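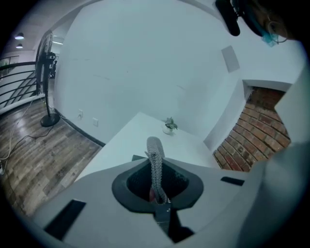 # Checking a hand-held demonstration set before you train on it

Last updated 15/10/2020

The claim you will hear is that demonstrations recorded with a hand-held gripper carry straight over to a robot arm. I have tried this with the Gatcombe recordings and I am not convinced it is true by default. What follows is the check I now run before believing anybody's success rate, my own included.

You need the raw recordings, the Wotetti replay script and a spare afternoon.

## 1. Hold back whole rooms

Don't split by clip. The Gatcombe set has 515 clips, and a random split puts the same table, the same wall and the same fan in both halves. A policy can do very well on that and have learned the furniture. Split by room:

```
wotetti split --by room --hold 2
```

If your recordings don't have a room label, stop and add one. It is dull work. I did ours in March and found 42 clips filed under the wrong room.

## 2. Mask what the robot won't see

A fisheye view from the hand takes in a lot: the gripper housing, the floor, the lights, quite often the person holding the thing. A sleeve at the side of the view can give away which way the hand is about to move. The arm has no sleeve.

Draw one mask over the housing and a second over the areas where the operator tends to turn up. Train with and without the second mask. If the score drops sharply with it on, the policy may have been reading the operator, and you should look at the clips before going any further.

## 3. Replay before you train

Take a few clips from each room and play the recorded hand path on the arm, with no policy involved:

```
wotetti replay --clip ID --speed 0.5
```

People skip this. If the arm can't follow the path, no amount of training on it will help, and you'll spend a week blaming the network.

## 4. Run 3 seeds and report the worst

The Idwood write-up gives a single number from a single seed. It could be right. I can't tell, and neither can its authors.

## What this doesn't settle

Passing all four steps shows only that the obvious shortcuts aren't doing the work. The Bjarnason baseline passed and still dropped soft objects on our bench. I suspect grip timing, but haven't tested it properly.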